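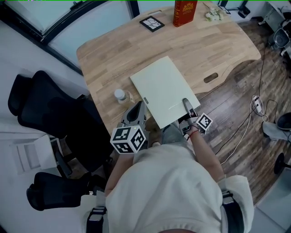

How do I keep sheets flat when I'm pressing leaves for a school herbarium?

I've got my first real batch from our June walks near Stockdale and I'm so excited about it, but the mounting paper keeps curling at the corners after I glue the specimens down. I'm using plain white glue and a stack of cookbooks. Would love to hear what works for you all!
Marianna Piątek

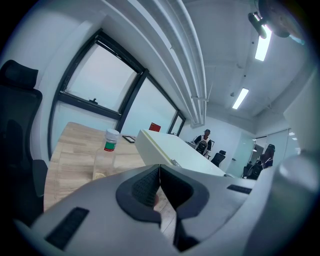

Zakia
Oh, you're going to have so much fun with this! Curling nearly always comes from too much water in the glue. Put the glue on the leaf with a small brush, just dots along the midrib and the tips, and leave the rest of it dry - it holds far better than you'd think. Then lay wax paper over the top, a sheet of blotting paper over that, and the books on top of everything. Leave it overnight at least. I've mounted 104 ferns this way and only lost a couple, and those were my own fault for peeking (I always peek). Go for heavier paper too. Copy paper is 75 gsm or so and it buckles if you look at it funny.

Griden
cookbooks are fine, just use more of them

Medider
Agree with Zakia on the paper. Also check that the leaves are completely dry before you mount them! Mine get a full week in newspaper, changed every day, and fat stems like sedum get longer. If a sheet has already curled, turn it face down on wax paper, mist the back very lightly, cover with blotting paper and press it for two days. It saved a whole set of maples for me. Our club collection is up to 600 sheets now and we're dreaming of 1,000, so please post yours when they're done - I'd love to see what grows out your way. And write the place and date on each one before you glue. I still have a beautiful oak from who knows where.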